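Workshop notebook, October

Morning, 8.15. Hadbridge hatchback back on the ramp for the rear brake noise. 87 on the clock in thousands, one owner, serviced by us most years. Customer says it grinds on the first stop of the day and then goes quiet. Couldn't get it to do it on the road yesterday, so it was left outside overnight. Ground on the first two stops out of the gate.

Pads have 4 mm left, even across both sides. Discs have a rust lip on the outer edge and light scoring on the nearside inner face. Slide pins on the nearside were stiff, the lower one worse than the upper. Cleaned both, new boots, fresh grease. Offside pins moved freely, greased them anyway while the wheel was off.

Knocked the lip back and refitted the old pads for now. Delia wants to quote for discs and pads together and let the owner choose. Parts price from Momcombe is fine but they are out of the discs until next week. Assefa have a pair on the shelf, dearer. Left both prices on the job card.

Handbrake was taking too many clicks. Adjusted at the lever, then checked the wheels turned free with it off. Caliper bolts torqued to 31, wheel nuts done by hand and marked.

Fluid tested poor. Put it down as advisory, then rang, and she said go ahead. Bled all round starting at the furthest wheel. Pedal is firmer than it was.

Hanneke took it out for 15 minutes after lunch. No noise, pulls up straight. It stays outside again tonight and whoever opens up does the first drive and writes the result under this.

Still to do: order boots, we used the last set.

2 comments · 3 shares

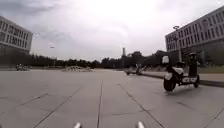
Can the old pads go back on if the discs are changed?

They would fit, but they have worn to the shape of the old discs, so fit new pads with new discs.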